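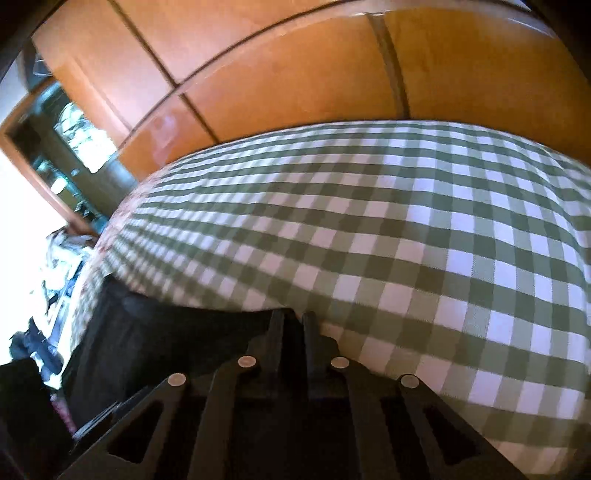 Figure 3. Black gripper with its two upright fingers at the edge of a green-and-white gingham cloth.

4.2 Dry mouth and daily routines among older adults

When we first sat down with the Prellosdale interviews, we expected to hear mostly about sore gums and the cost of a visit to the dentist, and we did hear plenty about both. What we had not planned for was how often people wanted to talk about dry mouth. They brought it up while telling us about their breakfasts, their sleep, their church choirs and their long phone calls with grandchildren, and many of them had never thought to mention it to a dentist at all.

Of the 2,694 adults who returned the mailed survey, 51 percent said their mouth felt dry on most days of the week before they filled it out. The share was higher among people taking several prescription medicines, a pattern that fits well with what other writers on the subject have found. We would gently caution readers against making too much of the exact percentage (our question asked how the mouth felt, and we did not measure saliva flow in the survey group), but it was large enough that we went back and read every one of the open comments again, slowly, with dry mouth in mind.

Those comments were a pleasure to read, and a little humbling. People had worked out their own ways of coping long before we came along with our forms. They kept a glass of water by the bed, sucked on ice chips, chose soups and stews over toast and crackers, or carried hard candy in a coat pocket. The candy worried us most. A sugared drop held in the cheek for much of the day keeps the teeth bathed in sugar, and with less saliva to rinse it away the risk of decay along the gum line goes up. Several respondents told us they had switched to sugar-free kinds after a talk with a hygienist, and they seemed glad someone had raised it.

Melina Karagiannis led the follow-up calls in February, using the Pritchard interview guide with small changes to the wording of the questions on eating and sleep. She found that people were happiest to talk when the call began with meals, and we kept that order for all the later calls. Denture wearers had the most to say, chiefly about rubbing and about plates that would not stay put during a long dinner. Their answers are taken up separately in Section 4.3.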